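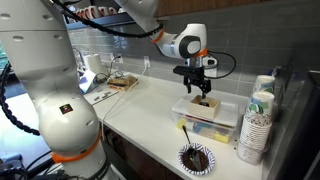

白色的机械臂伸到长长的台面上方，下面是一只打开的小木盒。

为什么阿提夫把草地涂成了棕色？
给小朋友讲一讲色觉，还有藏在身体里的“说明书”

布伦利儿童眼健康小站 · 小读者专栏
文：比安卡·内亚古

小朋友，你好呀！先去给自己倒杯水，找个舒服的地方坐下来，我们今天要讲的事情有一点点长，不过我保证会慢慢讲，讲到绕的地方我们就停一停，喘口气再往下走。

故事要从一幅画说起。阿提夫七岁的时候，学校让大家画春天的公园。他画得可认真了，有滑梯，有长椅，有一只跑得飞快的小狗，连小狗脖子上的铃铛都画出来了。可是画挂到墙上以后，旁边的同学说：“咦，你的草怎么是棕色的？是不是没浇水呀？”

阿提夫愣住了。在他看来，那就是草的颜色呀，他每天上学路上看到的草就是那个样子的。他回家以后把蜡笔一支一支排在桌上，看来看去，有两支他怎么也分不清楚，一支包装纸上写着“草绿”，另一支写着“浅棕”。他妈妈就带他去看了眼科医生，后来他们知道了，阿提夫有一种叫作“红绿色觉异常”的情况，也有很多人管它叫“红绿色盲”或者“色弱”。

阿提夫现在长大了一些，还同意我把他的故事写在这里（谢谢你，阿提夫！）。他说，如果当时有人好好给他讲一遍，他就不用担心一整个星期了。所以我们就来好好讲一遍。

颜色是怎么跑进眼睛里的

我们先说光。太阳光看上去白白亮亮的，好像什么颜色都没有，可是你在雨后见过彩虹吧？彩虹里的颜色本来就藏在太阳光里，小水滴把它们拆开了，一条一条铺给我们看。

光照到一个东西上，比如照到一只番茄上，番茄会把一部分光“吃”掉，把剩下的光弹回来。弹回来的光里面大多是我们叫作红色的那一种，它跑进你的眼睛，你就觉得：哦，番茄是红的。

光进到眼睛里，要先穿过黑黑的瞳孔（瞳孔其实是一个小洞，不信你可以照照镜子，开灯和关灯的时候它会变大变小呢），再穿过一块透明的晶状体，最后落在眼睛最里面的一层薄膜上。那层薄膜叫作视网膜，就铺在眼球的后壁上，有点像贴在屋子里面的墙纸。

视网膜上住着许许多多特别小的细胞，小到用眼睛根本看不见，要用显微镜才行。其中有两大类是专门负责“接住”光的。

一类叫视杆细胞，长得细细长长，像小棍子。它们在很暗的地方也能工作，你半夜起来上厕所，没开灯也能看到门在哪里，就多亏了它们。不过视杆细胞不太会分颜色，所以在很暗的屋子里，你的红毛衣和绿毛衣看起来都是灰扑扑的。今天晚上你可以试一试，记得先让大人知道你在做实验，别在黑屋子里撞到桌角。

另一类叫视锥细胞，一头有点尖，像小小的冰淇淋蛋筒。它们喜欢亮的地方，看颜色主要就靠它们。

三位收信员

大多数人的视锥细胞有三种。我喜欢把它们想成三位收信员，每一束光都是一封信，三位收信员对不同的信感兴趣。

第一位对波长短的光最敏感，就是偏蓝、偏紫的那些。（波长是什么呢？你可以把光想成水面上的波浪，两个浪尖之间的距离就是波长。光的浪特别特别密，所以科学家用一个很小很小的单位来量它，叫纳米。波长400纳米左右的光，我们看起来是紫色的。要是这一段没看懂，跳过去也没有关系，后面用不着它。）

第二位对中等波长的光最敏感，第三位对波长长一些的光最敏感。第二位和第三位喜欢的信其实很接近，有不少信他们俩都会收，只是一个收得多一点，一个收得少一点。

三位收信员收到信以后，会把“我这边收到了多少”一层一层报告上去，最后传到大脑。大脑把三份报告放在一起比一比，就得出结论：这是橙色，这是粉色，这是爷爷那件说不清是蓝还是灰的旧外套的颜色。所以说，看颜色这件事，眼睛做了一半，大脑做了另一半，两个缺了谁都不行。

那阿提夫的眼睛里是怎么回事呢？他的第二位收信员跟别人的有点不一样，他挑信的口味变了，变得跟第三位几乎一模一样。这样一来，两份报告总是差不多，大脑拿到手里比来比去，比不出多大区别，有些红、绿、棕、橙就混到一块儿去了。

还有的人是第三位收信员跟别人不一样，也有的人干脆少了其中一位。少了一位，或者口味变了，都会让人分不清一些颜色，只是有的人分不清得多些，有的人分不清得少些。第一位收信员出状况的人也有，不过要少见得多，那些人容易混淆的是蓝和绿、黄和粉这样的颜色。

至于三位收信员几乎都不上班，只能看到黑、白和深深浅浅的灰，那是另外一种非常少见的情况，叫全色盲。有全色盲的人常常还会特别怕亮光，看东西也不太清楚，需要医生专门的照顾。很多人一听到“色盲”两个字，就以为是看什么都像老电影，阿提夫可没少被问这个问题。他能看到颜色的，天空是蓝的，香蕉是黄的，他最喜欢的雨靴也是黄的。

说明书里的一个小字

讲到这儿，一定有小朋友要问：收信员的口味为什么会不一样呢？是不是阿提夫小时候电视看多了？是不是他不爱吃胡萝卜？

都不是。这件事是从他还没出生的时候就定下来的。

我们每个人的身体里，都有一份很长很长的说明书，里面写着头发怎么卷，耳朵长成什么形状，视锥细胞该怎么做。这份说明书叫作DNA，说明书里一段一段的内容就叫作基因。你的说明书一半是从妈妈那里抄来的，一半是从爸爸那里抄来的，所以你可能鼻子像妈妈，笑起来又像爸爸。

抄写的时候，偶尔会有一点点跟原来不一样的地方，或者有的段落本来在家里传了好几代，就是写得跟别人家不同。你想想，要是让你抄一本400页的书，你能保证一个字都不错吗？我可不敢保证，我连抄一份蛋糕的做法都会把糖抄成两遍（那个蛋糕后来特别甜）。

写着第二位和第三位收信员该怎么做的那两段，紧紧挨在一起，而且写得非常非常像，所以很容易弄混，有时候一段里面会夹进另一段的句子。阿提夫的说明书里就是这样的。

为什么男孩子更多呢

在人身体里，说明书是分成一卷一卷放着的，每一卷叫作一条染色体。红绿两位收信员的那两段，写在一卷名字叫作X的染色体上。

女孩子一般有两卷X，一卷来自妈妈，一卷来自爸爸。男孩子一般只有一卷X，来自妈妈，另外还有一卷短一些的，叫Y，来自爸爸。Y上面没有写收信员的事情。

好，我们来动动脑筋。如果一个女孩子有一卷X写得不一样，她还有另外一卷可以帮忙，所以多半能把红和绿分得好好的，她自己可能一辈子都不知道这件事。如果一个男孩子的那卷X写得不一样，他没有第二卷可以翻，就只能照着手上这一卷来做了。所以有红绿色觉异常的人里面，男孩子比女孩子多得多。女孩子也会有，只是要两卷X都写得不一样才行，碰到的机会就小了。

阿提夫的妈妈看颜色没有问题，可是他的外公呢，一辈子都把熟了的草莓和没熟的草莓摘到同一个篮子里，全家都以为他是心急！你看，那卷说明书从外公传给妈妈，又从妈妈传给阿提夫，在妈妈那里安安静静地睡了一觉。

还有一句很重要的话，我想写得大一点，可是网页上不让我写大，那你就读得大声一点吧：这不是任何人的错。妈妈没有做错事，外公没有做错事，阿提夫更没有。说明书抄成什么样子，谁也挑不了。

它也不会传染。跟阿提夫坐同桌，借他的蜡笔，喝同一个饮水机里的水，都不会让你看颜色变得不一样。

检查疼不疼

不疼，一点儿都不疼，连眼药水都常常用不着。

最常见的一种检查，是看一本画满了圆点的小册子。每一页上都有好多大大小小的点子，颜色深深浅浅，里面藏着一个数字或者一条弯弯曲曲的小路。能分清那些颜色的人一眼就看出数字来了，分不清的人可能看到的是另外一个数字，也可能什么数字都没看到，只看到一堆点子。还不认识数字的小小孩，可以用手指或者软毛刷沿着小路走。

给阿提夫做检查的是帕拉斯基瓦·内德尔库医生。她跟每个小朋友都会先说好：“答案没有对错，你看到什么就告诉我什么，看不到就说看不到。”有些小朋友特别想得满分，会去猜，会去看妈妈的表情，其实那样医生反倒弄不明白了。它可跟听写不一样，没有100分，也没有不及格，谁也不会给你打叉。

如果医生想知道得更仔细一点，还会请你玩一个排队的游戏：有一盒小圆片，颜色一点一点地变，你把它们从头到尾排成一队，觉得谁跟谁像，就让谁挨着谁。阿提夫说这个他做得挺开心，因为可以自己动手。

能不能治好

我知道你会问这个，每次我去学校讲课，第一个举手的小朋友问的准是这个。

从出生就有的红绿色觉异常，现在还没有医院里能用的办法把它变没。有科学家在研究怎样修补说明书里的那一段，这样的研究要做很久，要一遍一遍确认是安全的，所以我们得有耐心。

你可能在网上见过一种带颜色的眼镜，戴上去的人又哭又笑的。那种眼镜会挡掉一部分光，让有些红和绿之间的差别看起来大一点。有的人戴了觉得有意思，有的人戴了觉得没什么变化，也有的人觉得看别的颜色变怪了。它不能让眼睛里多出一位收信员来，摘下来就跟原来一样。想试的话，先跟爸爸妈妈还有眼科医生商量一下。

好消息是，这种从小就有的情况一般不会越来越厉害，也不会让眼睛看不见东西。阿提夫看黑板看得清清楚楚，踢球也踢得很好。不过，要是有人本来颜色看得好好的，忽然觉得颜色变淡了、变怪了，那就是另外一回事，要赶快告诉大人，让大人带着去看医生。

阿提夫的小办法

我请阿提夫把他平时用的办法写下来，他写了满满一张纸，我挑一些抄在下面，有几句是他的原话。

蜡笔和彩色铅笔上都贴了小标签，写着颜色的名字。标签是他自己写的，“粉”字有一支写反了，他说反正他看得懂。

过马路看红绿灯，他记的是位置。他家那边的灯是竖着的，红灯在最上面，绿灯在最下面。到了别的地方，灯可能是横着的，所以他会先问问大人，过马路的时候也还是牵着大人的手。

坐161路公交车的时候，他看车头上的数字，不看线路图上的颜色。线路图上有两条线在他看来是一模一样的，他头一回自己看图的时候，差点儿带着全家坐到皮斯利去。

踢球分队，他请老师让一队穿深色背心，一队穿浅色背心。“红队和绿队最讨厌了，”他写道，“我把球传给过对面的人，还传了两次。”

吃香蕉以前他会捏一捏，太硬的就是还没熟。吃肉的时候，他会问大人熟透了没有，因为光看颜色他拿不准。

早上挑衣服，他会问姐姐一句。姐姐有一次故意骗他，被妈妈批评了，现在不骗了。

你可以怎么帮忙

要是你的班上也有像阿提夫这样的同学，你可以做的事情其实都很小很简单。

说东西的时候，除了颜色再多说一点点。比如“请把绿色的本子递给我”，可以说成“请把那本有恐龙的绿本子递给我”。

一起做海报的时候，别只用红和绿来分，可以再加上条纹、圆点、三角形，或者直接把字写上去。这样所有的人看起来都更清楚，连坐在最后一排的同学也看得清。

最后一件，也是阿提夫特别拜托我写上的：请不要举着一样又一样东西问“这是什么颜色？那这个呢？那这个呢？”他说问一个还行，问到第七个的时候他就想躲到桌子底下去了。你要是真的好奇，可以问他最喜欢什么颜色，他会跟你讲半天的雨靴。

小词典

视网膜：眼睛最里面的一层薄膜，光会落在它上面。

视杆细胞：在暗处帮我们看东西的细胞，不太会分颜色。

视锥细胞：在亮处工作，帮我们看颜色的细胞，也就是三位收信员。

基因：身体说明书里的一段一段的内容。

染色体：一卷一卷放好的说明书。

遗传：爸爸妈妈把说明书的内容传给孩子。

写给陪着一起读的大人

如果孩子常常用错颜色，先别急着纠正，也别让他一遍遍地背颜色，很多孩子只是还没有把颜色的名字学牢。要是上学前后还是分不清，或者家里外公、舅舅有类似的情况，可以带孩子去做一次色觉检查。检查有了结果，请告诉学校的老师，课本里的地图、图表和作业本上红笔写的批语，都可能需要老师留心一下。

小朋友们如果还有问题，可以请大人帮忙写信寄到布伦利小站，信封上写“比安卡收”。画画寄来也可以，草涂成什么颜色都行，我会一张一张贴到走廊里。四月的那一批已经贴好了，有一只紫色的小狗，贴在最靠近门口的地方。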